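在Haruna叠衣服的一个下午

我到Haruna的时候她正在叠T恤,头也没抬,让我先把包放到椅子上,别放桌上。“桌上只放布。”
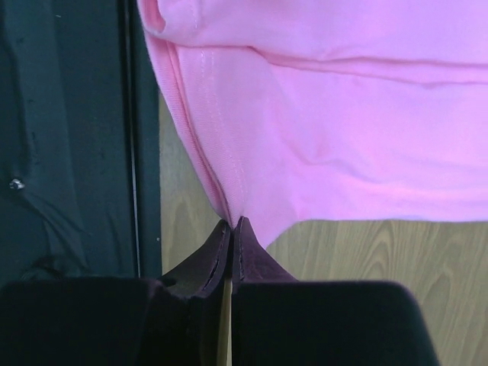
后来我才知道这是店里唯一一条写在纸上的规矩,就贴在开关旁边,字很大,纸都卷边了。钥匙不行,手机不行,奶茶更不行。我手里正好拎着一杯奶茶,只好在门口站着喝完了才进去,喝得太急,呛了一口,她在里面笑。

Haruna是一家收旧衣服、洗旧衣服、再把旧衣服卖出去的小店,28平米,夹在一家修鞋铺和一家卖粽叶的中间。我去年搬到这附近,路过好多次都没进去,原因很简单,橱窗里什么都没有。没有模特,没有灯,没有“全场五折”,就是一面擦得挺干净的玻璃,往里看是架子,架子上是一摞一摞叠好的棉T恤。我一直以为是谁家的仓库。直到有个下雨天,我进去躲雨,出来的时候买了一件灰色的短袖,回家一打开——那个叠法,我到现在没能还原出来!洗过一次之后它在我的衣柜里就变成了跟别的衣服一样的一团。我就想,不行,我得去问问。

于是有了这次采访。她答应得很痛快,只提了两个要求:第一,不写她叫什么;第二,她要一边干活一边聊,“你让我干坐着我会说不出话”。所以下面这些内容,基本上每一句都是对着衣服说的,偶尔才对着我。

我先问她是怎么开始干这个的,她说是从洗衣房出来的。年轻的时候在一家叫Eson的洗衣厂上班,给宾馆洗床单毛巾,也洗工作服。“一进去先学叠毛巾。毛巾最简单,四四方方,你怎么叠它都认。然后是床单,床单要两个人,一个人在那头,一个人在这头,走到中间碰一下手,再退回去。我跟那头那个大姐碰了好几年的手,下班路上碰见了都有点不好意思,觉得太熟了。”

那T恤呢?

“T恤是最后才学的。”她把手里那件翻了个面,“针织的东西跟床单是两回事。床单是梭织的,硬气,你折一道它就是一道。T恤是针织的,里头全是圈,一拉就长,一松又缩回去,你以为叠齐了,手一离开它自己就动。老师傅说这叫‘布还没睡着’。”

我很喜欢这个说法,让她再讲讲。她说,洗完晾干的T恤不能马上叠,刚从衣架上拿下来,肩膀那里有两个鼓包,下摆被夹子夹过的地方往外翻,这个时候去叠,等于把这些毛病全都叠进去了。得先平摊在桌上,用手掌从中间往两边抹,抹的时候不能使劲,一使劲就拉长了。抹完放一会儿,去干点别的,倒个水,接个电话,回来再抹一遍。这时候布就老实了。

“就是睡着了。”我说。

“对,睡着了。你可以叠它了,轻点儿。”

她给我演示怎么看一件T恤正不正。我原来以为把领子摆正就行,她说领子最不可信,领口是罗纹,穿久了会松,一边松一边紧,拿它当准头,整件衣服就跟着歪。要看下摆,下摆那圈有缝线,沿着缝线看,线是直的,布才是直的。还有侧缝,好多便宜T恤洗几次以后侧缝会跑到前面来,她们行话叫“拧了”。我当场把自己身上那件往下扯了扯,低头一看,拧的,左边那条缝已经跑到肚子上了。

“你这个还行,”她看了一眼,“能救一半。”

怎么救?她说洗的时候翻过来,趁潮的时候捏住下摆两个角往反方向轻轻带一带,铺平了晾,不要挂。“不过下次洗还会拧回去。裁的时候布就是歪的,它一辈子都记得那个歪。你每次给它带一带,它每次都领情,也就这样。”

我问,那不烦吗?她说烦什么,人家来剪头发,头发还每个月都长呢。

聊到这儿进来一个客人,拎了一大袋子衣服,往地上一放就要走,说是搬家清出来的,随便给多少。她把人叫住了,让人等会儿,要当面看。我就坐在旁边看她收衣服。她的速度很快,手伸进袋子里,捏住一件的肩膀拎出来,抖一下,看领子,看腋下,看下摆,然后往左放或者往右放。左边是要的,右边是不要的。客人是个小伙子,刚开始还在看手机,后来也凑过来看,开始替自己的衣服说话:“那件我没穿几次的。”她说,没穿几次,洗得可不少。小伙子说你怎么知道?她把衣服翻过来给他看里面,指着那层毛说,里子都起球了,你跟牛仔裤一块儿洗的吧。

小伙子不说话了。(我也没说话,我一直是跟牛仔裤一块儿洗的。)

人走之后我问她,收的标准到底是什么,是不是看牌子。她说牌子基本不看,好多标都剪掉了,想看也看不着。她看三个地方,我记了笔记,但后来发现她一边讲一边又加了好几个地方,所以这个“三个”大家就当没听见。先是领子,领子塌了不收,塌了没办法。然后是袖口和下摆的缝线,断了线头的可以收,自己车一道就行,但是线把布勒出波浪来的不收,那种是车的时候就拉着布车的,熨也熨不平。再就是拿手摸。摸什么呢?她想了好一会儿,说,摸它还有没有力气。

“你捏一小撮,往上提一提,再放下。有力气的布,放下去它自己会摊开,褶子慢慢就散了。没力气的布,你捏成什么样它就什么样,趴在那儿,跟纸似的。”

我试了试。她递给我两件,一件藏青的,一件白的,让我说哪件有力气。我捏了半天,说白的。错了,是藏青的。白的那件上过浆,摸着挺括,都是假的,下一次水就瘫了。我说这也太难了,她说你捏的时候手太重,手一重就只摸得到自己的手指头了。

这句话我回家想了好久。

店里有2张桌子,都是浅色的木头,靠里那张是叠衣服的,靠门那张用来验货。她说刚开店的时候只有一张,什么都在上面干,收进来的没洗的衣服和洗好的衣服脚碰脚,心里老膈应。后来从一个关门的裁缝店那里收来了第二张,高度不太对,她又找人垫了脚。为什么要木头的?她说试过玻璃的,太滑,T恤放上去一抹就跑;也试过铺一层毡子的,又太涩,布抹不开,还沾毛。木头正好,有一点点阻力,布肯待着,你要它动它也肯动。唯一的麻烦是要经常摸,有一点毛刺就得磨掉,针织布最怕勾,一勾就是一个圈拉出来,整行都抽了。她每天早上开门第一件事是脱了手套把桌面摸一遍。冬天也摸,冬天最要紧,木头一干就起刺。

“你看我这个手,”她伸给我看,“手也得养,手上有倒刺一样勾衣服。我抹护手霜是为了T恤抹的。”

关于叠法,我知道大家最想看这个。我自己来就是为了这个嘛。她的叠法讲出来不复杂,做起来我是真的做不像,先记在这里,能学多少算多少。

衣服正面朝下铺在桌上,领子在左手边(她是左撇子,咱们右撇子的反过来)。先不折,把两个肩点和下摆两个角都摸一遍,让后背那片布松松地贴在桌面上。然后折一边,从肩膀中间往下折,折过来的时候袖子跟着一起过来,袖子不要拽,让它自己落,落歪了再扶。她特别强调这一点:袖子落下来的时候总会有一条横褶,大家都喜欢马上去扯平,一扯,身子那边就起了一条新的。“你扯这里它躲到那里,布比你聪明。”正确的做法是用手背把褶子往袖口那边赶,赶出去就没有了。

另一边也这么折。现在是一个长条。接着从下摆往上折,折的这一道要留心,下摆那圈是双层的,还有缝线,比别处厚,你要是把它卷在最里面,叠好以后中间就有一道硬杠,摞高了会歪。她的办法是让下摆缩进去一点点,差一指头,不跟领子齐。然后再对折一次,拿起来。

拿起来又是一个学问。我是两只手一捧,她看了直摇头,说你这是端豆腐。她是在折边上捏住,轻轻提起来,让剩下的布自己垂下去,垂一下,再放到摞上。这一垂,里面没理顺的地方就松开了。要是捏着提起来,底下的边参差不齐,说明前面哪一步歪了,就放下来重来。她说她一个下午里总有几件要重来,急不得,越急越歪。

我问捏多少合适。“一小撮。捏多了是揪,捏少了它溜走。粗布多捏点,薄的少捏点。你问我捏几毫米我可不知道,我没量过。”

颜色的事她也讲了不少,讲到颜色她话特别多。架子上不是按尺码摆的,这个我一开始就注意到了,找起来费劲得很,大中小全混在一起。她按颜色摆,而且是按她自己的一套摆。比如粉红色,她能分出好多种来:偏橘的粉,她叫“虾皮”;偏灰的粉叫“旧墙”;还有一种带点紫的、很亮的粉,她叫“喇叭花”。她喜欢喇叭花,说这种粉洗不好最容易发灰,一发灰就没精神了,能保住那点紫的,说明前面的主人很当心。“我看见这种颜色还鲜着的,就想见见这个人。”

客人们接受这套分类吗?她说有的客人进来转一圈就走了,也有的一来就问,今天有没有旧墙。她说有个做馒头的师傅专门来收白的,要洗过很多次的那种白,说新的白太扎眼,站在蒸汽里头晃得慌。

我问她有没有劝客人别买的时候。有啊,她说,天天劝。有个姑娘看上一件粉色的,尺码差太多,往身上一套,肩膀都掉到胳膊肘了,姑娘说没事,当睡衣。她就说那你挑件旧点的当睡衣,这件还能穿出门的,别让它睡觉。姑娘听完居然真放下了,换了一件。我说你这生意怎么做的,她说就这么做了15年了。

十五年里头她换过一次招牌,换过几次洗衣机。洗涤剂一直用Zekow的那种大桶的,她说也没多好,就是没香味。她最受不了洗完的衣服香,一香就闻不出来别的了。“衣服洗没洗干净得靠闻的,你给它喷那么香,它到底干净不干净?”我问她闻的是什么,她说闻没有。闻过去什么都没有,就对了。有一点点酸,就是没漂净,有一点点油,就是领子那里没搓到。我拿起一件学着她闻,闻到的是她桌边那杯菊花茶。

说到工具,她倒有一样宝贝,是一块Testton的叠衣板,塑料的,边都磨圆了,洗衣厂时代的东西。她现在已经不用了,手上有数了,但是教人的时候会拿出来。每年放假都有几个邻居家的小孩被大人塞过来“帮忙”,她就让小孩用板子叠,啪,啪,啪,翻三下,整整齐齐。小孩喜欢那个声音,能玩一下午。等他们玩腻了,她把板子一收,说现在用手来。十个有九个当场就不干了。

“剩下那个呢?”

“剩下那个也不干,就是走得慢点儿。”

我笑了半天。笑完我也要求试一下板子,真的很爽,声音确实好听。不过她说板子叠出来的东西只能看,不能摞高,因为板子是硬翻的,空气都包在里头,一摞起来软塌塌的,底下那几件慢慢往外滑。手叠的时候手掌是一直在往外赶气的。她把两种叠法各摞了一摞让我按,手叠的那摞按下去很实,板子叠的那摞按下去会“噗”一声。

旁边放着一本很厚的账本,我问能不能翻,她说翻吧,也没什么秘密。每一件收进来的衣服都有一个号,写着颜色(她那套颜色),写着哪里要补,补过以后再打一个勾。没有价钱,价钱她记在另外一本上。我翻的那页最后一个号是3801,后面写着“喇叭花,下摆重车,已睡”。我问“已睡”是什么意思,问完自己就明白了。

她说这一本是换了招牌以后重新起的号,前面的那些本子受潮了,字都糊在一块儿,扔的时候心疼了好几天。现在本子底下都垫着一块木板,屋里一到梅雨天就得开除湿机,除湿机一响她就没法听收音机,只好跟客人聊天,所以梅雨天生意反而好一点。这个因果关系是她自己总结的,我先照抄在这里。

我们还聊到补衣服。她不怎么会绣花,那种在破洞上绣个小蘑菇小星星的,她说好看,她不会。她只会老老实实地车线和织补。T恤下摆最容易开,开了就像拉链一样一路开下去,要赶紧在开口的地方打住。她用的线总是比布浅一点点,我以为是找不到一样的颜色,她说是故意的。线比布深,远远看过去就是一道疤;线浅一点,看着像是布自己的一条光。我后来在架子上找了好几件看,真的是这样。在粉的布上用一条发白的细线,走得笔直,你凑近了才看得出来是重新车过的。

“车针织布的时候不能拽,”她说着说着又绕回来了,“让它自己走,你就在旁边扶着。好多人车出来是波浪的,就是手闲不住,老想帮它。”

我觉得她这一下午其实一直在跟我说同一件事,就是手轻一点。叠的时候轻,抹的时候轻,提起来轻,车线也轻。我问她脾气是不是特别好,她愣了一下,然后大笑,说你去隔壁问问,修鞋那家天天听我骂人。对布轻就够了,对谁都轻那还活不活了。

她骂得最多的是什么?骂衣架。她非常讨厌细铁丝衣架,讨厌到客人送衣服来的时候如果连着铁丝衣架,她会先把衣架抽出来还给人家,一根一根还。她觉得T恤这辈子就不该挂着。梭织的衬衫可以挂,外套可以挂,针织的一挂,自己的分量就把自己拉长了,尤其湿的时候。我说可是大家都挂着晾啊,家里哪有那么大的地方平铺?她说那就对折了搭在杆子上,从胸口那里搭,前后分量一样,多一道折印,一抹就没了。总比肩膀上长两个角好。

我回家以后把阳台上的T恤全改成搭着了,我妈打视频过来看见,问我是不是衣架丢了。

快到傍晚的时候光线不太好了,她把灯拉开,继续叠。我坐在旁边也领到了一小摞练手的,都是她挑出来不卖的,领子塌了,留着给人当抹布。即使是抹布她也叠。我叠了几件,她走过来检查,拿起最上面那件,一提,底下垂出来长长短短好几层。她没说什么,放下来,帮我把肩膀那里重新摸了一遍,让我再折。第二回好一点。第三回又不好了,因为我得意了。

我问她自己家里的衣柜是什么样的,是不是打开来跟展览一样。她说她先生的衣服归他自己管,卷成一卷一卷的塞抽屉里,像春卷。她看不下去,但是不管。“在店里叠了一天了,回家我连袜子都不想配对。”她自己的T恤就那么几件,换着穿,晾干了直接从杆子上拿下来套上,根本轮不到进柜子。听到这里我松了一大口气,真的,我可太高兴了!

那为什么店里要叠成这样呢?反正客人买回家一抖就开了,跟我那件灰的一样,洗一次就打回原形了。

她手上没停,过了一会儿说,旧衣服进来的时候都是一团,袋子里倒出来,你压我我压你,谁也看不出谁好。你把它铺开,抹平,叠好,放在那里,它就又是一件衣服了。“有人会来挑它的。一团东西没有人挑。”

然后她说,你要是想学会那件灰的怎么叠,下回把它带来,穿着来也行,换下来我叠给你看。

我说好,那我星期六来。她说星期六不行,星期六人多,桌子不够用,挑个下雨天来,下雨天没人。顺便叮嘱我,奶茶在外头喝完,慢点喝。

补几个读者可能会问的:Haruna收衣服不用预约,但是要洗过再拿来,没洗的她会让你拎回去;童装她收,内衣和袜子不收;毛衣看季节,十一月以后收得多一点,夏天别拿去,屋里放不下。价钱都不贵,我买的那件灰的比一顿午饭便宜。付钱的时候她会把衣服用一张薄纸包起来,不给塑料袋,要袋子请自己带。还有,进门先看一眼开关旁边那张纸。

走之前我买了一件喇叭花。我平时从来不穿粉色,衣柜里不是黑就是灰,可是听了一下午,不买好像说不过去。她从架子上捏着折边提下来,底下齐齐的,一点没散。我一路抱着回家,没敢放进包里,到家以后放在书架的一个空格上,现在还在那儿。我先生问我怎么不穿,我说等等,还没学会怎么叠回去呢。

联系我们 | 投稿与转载说明 | 版权所有,未经许可请勿转载 | 返回顶部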